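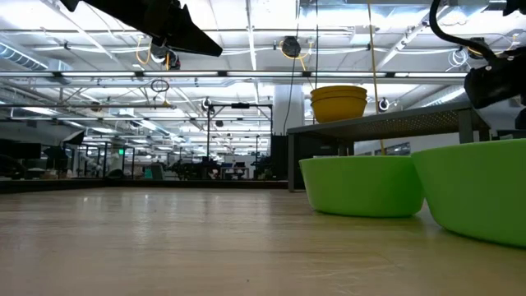 Stunura press index: progress report to the Femlow Trust, second reporting period

9 July 2024
By R. Adomaitis

Shares: 243

1. Scope of this report

The report covers work on the Stunura index up to the end of May. It follows the headings in the grant letter. Spending is reported separately on the Trust's own form and is mentioned only where a change in the work has moved money from one line to another.

Stunura is a searchable index of how gay, lesbian, bisexual and transgender subjects were reported in the local papers of Cedthorpe and the villages served by the same printers. The run ends with the last issue of 2000. Later material is mostly held in electronic form by the publishers and raises different questions of access, which the grant does not cover.

The index records where an item appeared and what kind of item it was. It also records whether the paper later printed a correction, a reply or a follow-up. It does not reproduce articles in full. Users who want the text are given the title, date, page and column, and can ask for the film at the reading room.

2. Work done in the period

2.1 Reading

Reading of the main weekly is complete for the whole run. The second title, which changed its name and page size twice, has been read as far as the surviving film allows. There is a gap where two reels were stored together and stuck. Bound copies exist for part of the gap and these have been read in place of the film. The remainder is marked in the index as "not seen", which is a different value from "nothing found". The first version of the index did not make this distinction and several early entries had to be changed by hand.

2.2 Entries

The index now holds 512 checked entries. An entry counts as checked when a second reader has gone back to the page without sight of the first reader's coding and the two records have been compared. Entries read once are held in a separate table and do not appear in search results.

Of the checked entries, 243 are readers' letters. This is a higher share than the project plan allowed for. The plan assumed that news reports would make up the bulk of the index and that letters could be handled with a single code. In practice a letter often answers an earlier letter, and the exchange may run for several weeks after the news report that began it has dropped out of sight. A single code loses that thread. We have therefore added a field that links each letter to the item it answers, where this can be established from the text.

2.3 Coding of headlines

Headlines are now coded separately from the body of the item. The reason is practical. A number of court reports carry a headline which the report underneath does not support, and coding the two together forced readers to choose between them. Disagreement between readers fell once the fields were split. We do not offer a measure of this, as the earlier coding was not kept in a form that would allow a fair comparison.

The terms used in the original headlines are kept exactly as printed, including those that are now offensive. They are searchable, but they are not used as subject headings. Subject headings are in present-day wording, with a cross-reference from older terms. 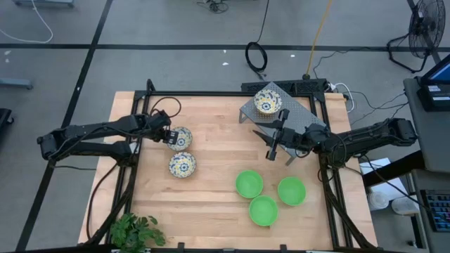 Patterned bowls, one of them on a raised metal platform.

2.4 Corrections and replies

This was the part of the work the Trust asked to hear about in most detail.

Readers were asked to search for a correction in the issues that followed any item containing a checkable statement: a name, an age, a date, a charge, an outcome in court, the name of an organisation. The search window was set at first to the next issue only. That was too short. The weekly often held corrections until there was space at the foot of the letters page, and some appeared under the church notices. The window has been widened and the earlier items searched again.

Three points can be reported so far.

Corrections of personal details were usually printed without the headline of the original item, so a reader who had missed the first report could not have told what was being corrected.

Court outcomes were reported less fully than charges. Where a case was dropped, the index frequently has an entry for the first hearing and none for the end of the matter. We have checked a sample against the court registers held locally. The registers confirm the outcome, and the absence of a report in the paper is recorded as such.

Statements by clergy and councillors were often answered, but the answer came from private correspondents on the letters page and seldom in a news column. The later reports do not draw on the answers. In one exchange, over the hire of a public hall, the same wrong account of the hiring rules was printed again after it had been put right by a letter in the same paper.

None of this should be read as a finding about the local press elsewhere. The index covers one town and its surroundings and no comparison set has been built.

3. Privacy

The question of naming took more time than any other single matter.

Many items name private persons who were before the magistrates, who wrote to the paper, or who were mentioned by others. Everything in the index has been published once already, and there is no legal bar to recording it. There is a difference, though, between a name on a reel of film and a name that can be found by typing it into a box. Some of those named will be living, and some of their families will not know.

The rule now in use is as follows. Names of private persons are held in the working table and are not passed to the public index. Names of elected members, clergy acting in their office, editors and officers of organisations are passed through. Letter writers are shown by initials unless they wrote on behalf of a body. A person named in the index may ask for their own entry to be changed in either direction – hidden if it is shown, or shown in full if it is hidden. One request of the second kind has been received and acted on.

Offences that are no longer offences are not indexed by name in any circumstances, except at the written request of the person concerned.

4. Changes from the plan

The spoken introductions to the index have been put back. The plan was to record short talks to go with the main subject headings. The headings were not stable enough during the period for this to be useful, and a recording that refers to a heading by its old name would have to be made again.

The money set aside for recording has been used in part for extra second reading of letters. The Trust agreed to this before it was done.

The guide for schools remains in the plan. A draft was shown to teachers at one Cedthorpe school. They asked for fewer headings and for reproductions of whole pages, which would need leave from the publishers. That leave has been asked for and no answer had been received by the end of May. 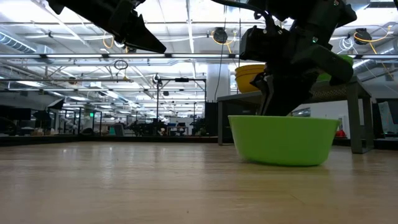 R. Adomaitis

5. Technical notes

The index is kept as plain tables, with one row to an entry and a separate table for links between entries. No special software is needed to open it. A copy is made at the end of each working week and kept at a different address.

Dates caused some trouble. The weekly carried the date of the Friday on its front page for most of the run but was on sale a day earlier, and for a short time the inside pages carried the earlier date. The index uses the front page date throughout. Where the inside page differs, this is given in the notes field.

Page numbers are those printed. Supplements were sometimes numbered on from the main paper and sometimes afresh, and these are marked with an S.

Search by free text is working in the reading room copy. The public copy offers search by heading, year and kind of item. Free text will be added once the privacy rule has been run against the notes field, where readers have in places typed a name that the rule would hide.

6. Difficulties

The film reader in the reading room was out of use for part of the period and reading moved to the bound volumes. These cover fewer years and may not be copied, so readers worked from handwritten slips. All slips have now been typed up.

Second readers found the court reports wearing. Sessions on that material are now shorter and are mixed with other kinds of item. This slows the rate of checking and the timetable has been altered to suit.

7. Next period

Work in the next period will be on four things: clearing the table of entries read once, running the privacy rule on the notes field, fixing the list of headings, and obtaining a decision on page reproductions. If leave is refused, the guide for schools will be issued with references only.

The Trust is asked to confirm that the end date for the public copy may stay as it is and that the recording line may be carried over.

2 comments

Reader, Cedthorpe
Do you include the free sheet that came through the door? I remember it had a much longer letters page than the weekly, and a long row about the hall. My mother kept some of them and they are in the loft if wanted.

Former subscriber
Glad to see "not seen" and "nothing found" kept apart. I used the first version and took the gap for silence on the paper's part. Could the list of missing issues be put up as a page of its own?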